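Door robot stalls in simulator, Woltia delays hospital trial
4 January 2020

Woltia has put off its first hospital trial after the door-opening software it has been promoting since October failed repeatedly in the company's own simulator.

The program, called Fodurow, is meant to let a two-armed robot find a lever handle, turn it and get through the doorway. According to a test log released by Woltia, it gave up on 274 of 4,000 attempts. In 18 of those the simulated arm kept pushing after the software had recorded the door as open.

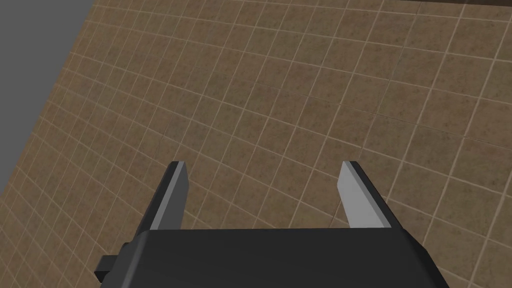 The simulated gripper, fingers open, over the tiled floor. Render: Woltia

Woltia calls this a "timing irregularity". Danuta Nowakowski, a machine safety consultant in Plandudby, has a shorter word for it.

"It's a fault," she said. "If the arm thinks the job is done and it's still applying force, I don't want a patient on the other side."

The log puts most of the failures down to the handle. Fodurow estimates where the lever is before the gripper closes, and an error of 3 centimetres was enough to send the fingers past it.
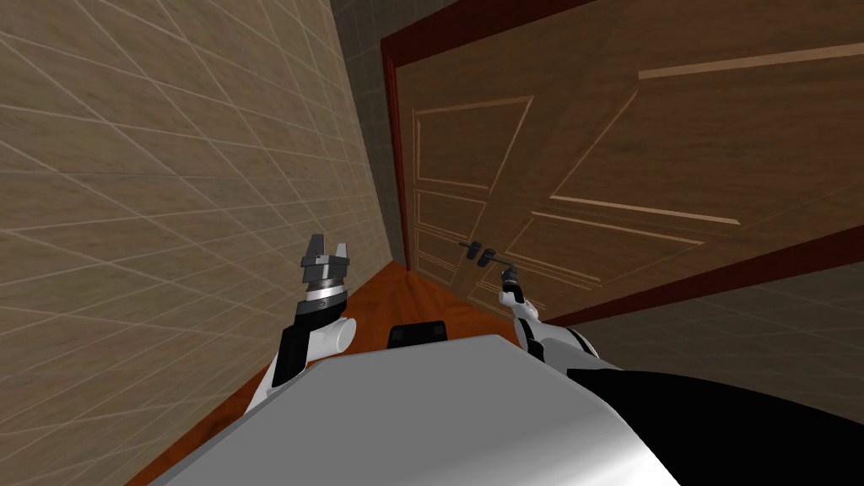
The company says a patch is already being tested and that no physical robot was involved. That is some comfort, but it also means the force limits have yet to be checked on real hardware, with real hinges and a real door closer. Woltia would not say who will do that work, or when.

Maricel Baluyot, a spokesperson for Woltia, said the trial had been "rescheduled, not cancelled". She did not offer a new date.

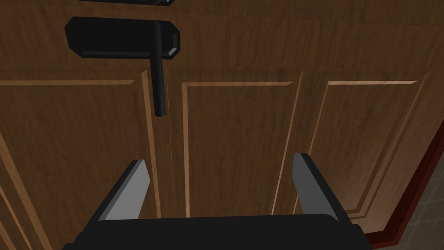

What happens to the Dehghan order

Dehghan, the clinic operator that signed up for the trial, said it would wait for an independent report before letting the robot into its centre. It has not paid a deposit.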